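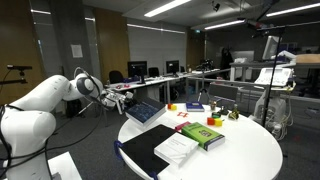 Speaker notes – "Ask Before You Reach"
Posted in: Talks & Slides / Manipulation
March – by Paloma Crenshaw
Last updated: March

Slide 1. Hi everybody, I'm Paloma, I work on the Stundinden project, and I get 45 minutes with you including questions, so please interrupt me. I mean it, I talk better when I'm interrupted. (Wait for a hand. If there's no hand, keep going.)

Slide 2. So the thing I want to talk about is what a robot arm should do when it isn't sure which object you meant. You say "pass me the blue book" and there are two blue books on the table. One of them is thick and dark and has what looks like stars all over the cover, the other one is small and way over near the far edge. A person would glance at you, or say "which one?", or just grab the closer one and see if you make a face. Most of the systems I grew up with (academically speaking) do the third thing without the face part. They pick the top-scoring box and go.

Our tabletop is a round white one with books and little toys on it, and people always ask why toys. They're cheap, they come in loud colors, and everyone has a different name for them. The red H-shaped piece got called a letter, a block, a bridge and "that goalpost thing" in our first batch of instructions. I love that piece. It has broken more language models than anything else we own.

Slide 3. The old way. Quick, don't linger. Instruction goes in, camera image goes in, you get a score for every object, you take the max, you plan a grasp. The Cartwright baseline is what we call ours, after the machine it used to live on. It's a good baseline! I want to be fair to it. When the instruction is clear, it does as well as we do and it's faster. If your job is picking one green book off a table with one green book on it, go home happy, use the baseline.

Slide 4. What we changed. The arm starts moving before it has decided. That's the whole idea, and I spent an embarrassing amount of time being scared of it. We take the full set of scores, keep every candidate that's still plausible, and plan a motion that's useful for all of them. Then at a certain point along the path – we call it the Pirnach point, after the street our old office was on, sorry – the candidates stop sharing a path and you have to commit. If the scores are still close when you get there, the arm holds still and asks. If they've separated, it just carries on.

(Point at the split on the diagram. Say it again slower. This is the slide people photograph.)

Why does moving first help? Two reasons. The boring one is time, you've covered a good part of the reach by the time you ask. The one I care about is that people see where the arm is heading and correct it on their own. They say "no, the little one" before we've asked anything. We hadn't planned for that at all, and for the first week I was logging those as interruptions and throwing them out. Don't throw out your interruptions.

Slide 5. Setup of the study. We had 30 people come through, and each of them worked through a set of instructions that we'd written to be annoying. Some with two good answers, some with a stack in the way, some where the right book was sitting on another book. That last kind is my favorite, because "the black one" now means the thing underneath, and what does the robot do with the book on top? For the record, ours asks. It asks too politely, if you believe the comments.

I should mention the sorting. We had 7 types of ambiguity at the start, and I'd merge two of them if I did it over. "Same color" and "same color, different shade" turned into one long argument between two annotators.

Slide 6. Results. With the commit-late method, 86 percent of the ambiguous trials ended with the object the person wanted, counting the ones where the arm asked. The mistakes that are left are mostly the scores separating too early and in the wrong direction, so the arm sails past the commit point feeling great about itself. Those hurt. A question would have fixed every one of them.

Somebody is going to ask about the threshold. We set it by hand. Yes, by hand. We tried learning it on the Rurnwood recordings and it learned to never ask, because asking cost time and the loss didn't care about how people felt. If you have a nicer way to price a question, come find me at the coffee table, I'm serious.

Slide 7. Things that bugged me, for anyone about to build one of these.

Covers with pictures on them. A book with an illustration on the cover can match an instruction about the thing in the illustration. Ask for "the dog" and see what happens.

Stacks. Blocks with a ring on top are one object to some people and a bunch of objects to others. We let the person decide by whatever they say second.

Cables. Route your cables before you tune anything. I tuned for two days and then moved a cable and tuned for two more.

Slide 8. What's next. We want to try the same trick with pointing, where the hand gives you a rough direction and the words do the rest, and the commit point can slide around while the person is still talking. I have a first version. It's slow and it second-guesses itself near the middle of the table.

(If time is short, skip to the video. If the video doesn't play, act out the arm. You've done it before and it went fine.)

Slide 9. Thanks, questions. Leave slide 4 up during questions, everybody wants slide 4.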